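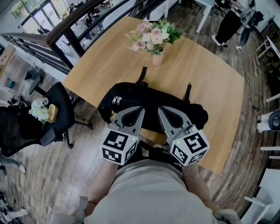

Black daypack on its back, straps toward the flowers

osport114
Repacking my work bag on the office table. Sekow 9 liter insert or loose pouches? The pack gets opened flat, main zipper only.

rathjen_k
Pouches. An insert that size wastes the corners. I run 5 and can find any of them without looking.

kerura
Disagree. Pouches migrate to the bottom once the bag is upright. The insert holds its shape, and you can lift the whole thing out.

rathjen_k
Only if they're underfilled.

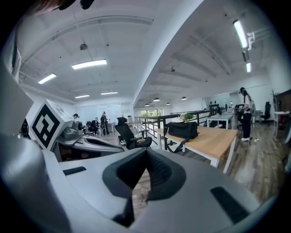 osport114
Color is my other problem. Black lining, black pouches, black cables. I do the packing in our open-plan office in the late afternoon. Even with the fluorescent panels on over the floor and the pendant lamps farther back, I can't tell one pouch from the next at the bottom of the bag.

kerura
Light gray insert, then. More panels won't fix a black lining.

rathjen_k
Or colored zipper pulls. Costs less and adds no weight.

osport114
Ordering the pulls first. Will post weights in June.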